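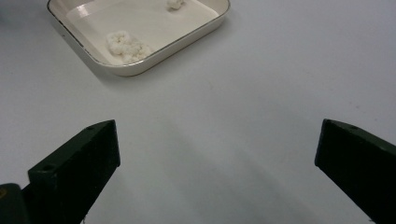
Etelka Jakab: The new build still loses the tray, and I don't think exposure has anything to do with it. I ran it twice with the exposure locked and got the same empty mask both times. Please don't close this one again.

Status: Reopened
Component: perception / segmentation
Also affects: planner (grasp selection)
Version: Riltov 5, planner from the Gavwood branch
Assigned to: Ildikó Jakab

Reply from Ildikó Jakab

Fine, reopened. I closed it because the release note said "improved handling of low-contrast scenes" and the replay I tried came out clean. I should have looked at which replay it was. It was the dark bench, where anything pale shows up nicely. White on cream on white is a different job and I doubt anyone tested it before writing that note.

What I have so far, using your session:

Replayed 1000 frames with the old build. The tray was found in 46 of them.
Replayed the same frames with the new build. The tray was found in 42.

So the improvement is four frames in the wrong direction. I wouldn't read much into four frames either way, but I also wouldn't call it improved.

In the frames where it does find something, the mask follows the tan line on the rim and stops there. The floor of the tray gets labelled as table. The white clumps then float about with no container under them, and the planner treats them as objects standing on the table at table height. That explains the bad approach heights you reported in the first ticket. The planner is doing what it's told.

Reply from Etelka Jakab

That fits with what I see in the planner log:

segment: container none
segment: object 1 label unknown, support table
plan: approach height from support table
plan: accepted

It says accepted every time. Shouldn't something complain when the support surface changes from tray to table between one frame and the next? Trays don't come and go.

I also tried the setting Rodilmont support suggested, the one that raises the edge weight. It picked up the rim a bit more often. It also picked up the shadow of the gripper fingers on the table and called it a container. I've turned it off again and I'd rather not be told to turn it back on.

Reply from Ildikó Jakab

No argument from me. Their suggestion came back within minutes, so I assume it was read off a list.

On the shadow: the finger mask is meant to remove the gripper before segmentation, and it does remove the fingers. It has never removed the shadow they cast. With a dark table you don't notice. On a white one the shadow is the strongest edge in the lower half, stronger than anything the tray has to offer, and a higher edge weight was always going to favour it.

Things tried since, in order:

1. Finger mask grown outwards to cover the shadow. Works while the tray is well beyond the tips. As the gripper closes in, the mask starts eating the tray as well. Not usable.
2. Contrast stretch before segmentation. The bright streak on the tray floor turned into a separate object. Worse.
3. Carrying the last good tray position forward using the tool pose. Promising, but see below.
4. Strickland's learned segmenter, default weights. It found the whole tray, rim and floor, in the few frames I gave it. It also gave very high confidence to everything, including a patch of bare table, so I don't trust the number it prints.

About 3: the tool pose drifts. Over a short approach it's good enough. Over a long session the remembered tray slides away from the real one and the planner happily follows it. If we do this it needs a limit on age, and when the limit is reached it has to stop and say so.

Reply from Etelka Jakab

Could we do 3 with the age limit and have the planner refuse when there's no container? I don't mind it refusing. I can deal with a refusal. What I can't deal with is "accepted" on a height that's wrong.

And please can we not say "fixed" in the changelog until it has been replayed on the pale sessions. The note from September said fixed too.

Reply from Ildikó Jakab

Agreed on both. The refusal is a small change and I've put it on a branch off Gavwood. It now logs:

plan: rejected, expected container missing

It's a setting called require_container, off by default, so you'll have to switch it on in your own config. The age limit isn't in yet. I want to see how quickly the pose drifts before choosing a value, and a value picked by feel will only bring us back to this ticket.

I'm leaving the Strickland segmenter out until somebody can show me what its confidence means on a plain table.

Status: Open, partial workaround on branch
Changelog wording: "planner can now reject a grasp when the container is not detected". Detection itself unchanged.
Next: drift measurement on the pale sessions, Ildikó. Run with require_container on and attach the log, Etelka.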